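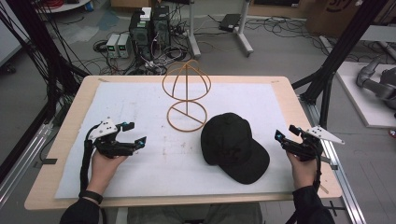
Explore Animals Earth How Things Work Ask Us

Science for Kids > How Things Work > Materials > Foam

Why Is Foam So Squishy?

Have you ever opened a big box, maybe with a lamp or a set of plates in it, and found the thing you wanted wrapped up in soft white sheets? Grown-ups usually want to get straight to the lamp. Kids, in my experience, are quite happy to stay with the wrapping for a while, because foam is a wonderful thing to poke. You push a finger in, you take it away, and slowly the dent fills itself back up.

So what is going on in there?

Mostly air

Foam is a solid (or sometimes a liquid) with lots and lots of little bubbles of gas trapped inside it. You already know plenty of foams. The bubbles on top of your bath are a foam. Whipped cream is a foam, and so is the froth on a cup of hot chocolate. Even a slice of bread is a kind of foam if you look at it closely - all those holes were made by gas from the yeast while the dough was rising, and when the loaf baked, the dough set firm around them.

Packing foam is made in much the same spirit. Somebody melts a plastic, mixes in a gas, and lets the whole gooey mess puff up. When it cools, the plastic hardens into thin walls and the bubbles stay put. That is why a big block of foam can be so easy to carry. You are mainly carrying air!

Open rooms and closed rooms

Now, there are two main families of foam, and it helps to think of them as two kinds of house.

In the first house, all the doors are open. Air can wander from one room to the next and out into the yard. This is called open-cell foam, and a kitchen sponge is a good one to think about. When you squeeze it, the air rushes out. When you let go, air comes back in, or water does if you are holding it in the sink.

In the second house, every door is shut tight. Each bubble is sealed up by itself, and the air can't go anywhere. This is called closed-cell foam. Pool noodles are made of it, and so are many swimming floats, which is lucky, as a float that soaked up the pool would not be much help to anybody.

How does it keep a plate from breaking?

When something falls, it has to stop, and it's the stopping that does the damage. A plate that lands on a tile floor stops all at once. A plate that lands on foam has a little longer to slow down, because the bubbles squash and their walls bend underneath it. The push gets spread out over more time and often over more of the plate too. It's the same reason you bend your knees when you jump off a step. (Please don't test this one with the good plates. I have had a letter about it.)

Keeping warm, keeping quiet

Heat has a hard time getting through foam. Air is slow to pass heat along when it is stuck in tiny pockets and can't swirl around, so a foam cooler keeps your lemonade cold for the whole picnic. Soft, open foam is good with sound as well. The sound goes wandering in among the little rooms and gets weaker and weaker as it goes.

Try it yourself

You will need a dry kitchen sponge, a piece of pool noodle, and a bowl of water.

Put both in the water and let go. Do they float?
Now hold them both under and squeeze each one 4 times. Watch for bubbles.
Let go again. Wait 2 minutes, then lift them out and squeeze them over the bowl.

Which one gave back more water? Can you tell which house has its doors open?

Eftychia Nikolaidis writes the materials pages and is always glad to get your questions, especially the ones about sponges.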